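Jeans folding

Jeans folding is the laying out, halving and stacking (or rolling) of denim trousers for storage, sale or travel. Done at home after washing, in stores all day long. Denim is heavier and stiffer than most clothing cloth and holds a crease well, so methods differ a bit from those for dress pants or leggings. Also called denim folding, pants folding (wider sense), or in shop talk "squaring."

Background

Work pants were mostly hung on a nail or thrown over a chair. Folding as a set routine came with open shelving in clothing stores, where the stack itself is the display. Lillance, a regional chain of casual wear shops, printed a one-page folding card for floor staff, and copies of it got passed around long after the stores changed their shelves. The card is the source of the term "Kanmont fold," after the Kanmont branch where it was first used. The home version is looser. Most households have one person whose way of doing it wins.

Terms

Rise: waistband to crotch.
Inseam: crotch to hem, inner leg.
Outseam: waistband to hem, outer leg.
Seat: the back panel area, with the patch pockets.
Yoke: the shaped piece between waistband and seat. Not on every pair.
Point: the bit of crotch seam that sticks out when the legs are laid together. Gets tucked in or folded back.
Cuff: a hem turned back on itself, either on purpose (worn that way) or left over from wear or the wash.

Laying out

All the methods start flat. The jeans go on a table or bed, front up or seat up, waistband away from the folder and hems toward. Pockets emptied. Zipper closed if there is one, button closed, otherwise the fly flaps open and makes a lump. The waistband is pulled straight and the legs smoothed from the top down with the flat of the hand. Twisted legs are common on older pairs, the seams wander toward the front, and they should be left twisted. Forcing them puts a diagonal crease across the knee.

Table height matters more than people think. Too low and the back goes after the tenth pair.

Basic fold

One leg over the other, outseams matched. Point tucked in so the long edge is straight. Hems up to just below the waistband, then in half again. Gives a block with the fold facing out. Back pockets end up on the outside if the pair was laid front up and folded leg over leg away from the fly. Same thing with the front pockets if done the other way.

Kanmont fold

As above but in thirds, pocket showing, waistband hidden inside. Makes a squarer stack and the size sticker can be seen from the aisle. The Lillance card gives the shelf limit as 600 millimeters from board to board, above that the stack leans. Slower than the basic fold. Not much used at home except by people who have worked retail, who cant stop.

Dumlao fold

An upright fold, for drawers. The folded block is narrowed until it stands on its edge, so that every pair can be seen from above. Works well with stiff denim, poorly with stretch, which slumps. Described in the household booklet "Drawers First" by Rhea Magbanua, printed in a run of 2000 and sold mostly at weekend markets. Magbanua allows 4 pairs across a narrow drawer and says to stop there even if a fifth fits, otherwise the whole row comes up when one is pulled.

Rolling

For bags. Legs together, roll from the hem toward the waistband, keep it tight. Some fold the waistband outward first and tuck the roll into it at the end. Takes out wrinkles at the knee, adds a few at the hip. Heavy denim makes a very fat roll, and past a certain weight it is better laid flat on the bottom of the suitcase.

Folding boards

A hinged board, plastic or cardboard, meant for shirts, can do children's jeans but is usually too short for adult legs. Fatov sold a long version with an extra panel at the foot end. It saw some use in laundry services. Home users mostly found it hard to store, the board being bigger than the stack.

Effects on the cloth

Indigo sits near the surface of the yarn and rubs off along any sharp edge. A pair folded the same way for months can get a pale line at the fold. More noticable on dark, unwashed denim. Changing the fold now and then avoids this, hanging avoids it fully. Jeans folded damp smell, and may mark whatever light-colored thing is under them. Metal rivets can press a dent into the pair above in a tall stack, no real harm.

Folding vs. hanging

Hanging takes more rail space and can leave clip marks at the hem or a hanger line at the thigh. Folding takes shelf depth. Stretch denim is often folded to keep it from growing at the waist. Stiff raw denim does fine either way.

See also: Ironing; Clothes drawer; Hem; Laundry sorting

Elastic waists and turned-back hems

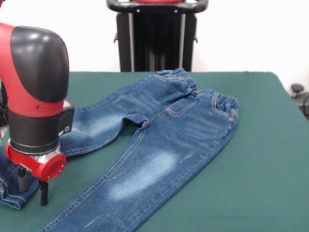
Pairs with elastic in the waistband do not lie as square as plain ones, and the basic fold has to be adjusted a little. The elastic pulls the cloth in and the edge puckers. With the seat up, as on the green table, the gathers sit at both ends of the waistband and the middle is the part to line things up by. The center seam is a good guide there, and tan stitching on blue denim makes it easy to see whether the pockets are level. Stretching the gathers flat is a waste of time, they spring back. Hems next. One folded back on itself, like the left one on this pair, makes a thick bunch and will hold the block open at that corner, so it is turned down before the legs go together, unless the pair is stored cuffed. Then both hems should be cuffed to the same depth, and the cuffs laid one just short of the other to spread the bulk.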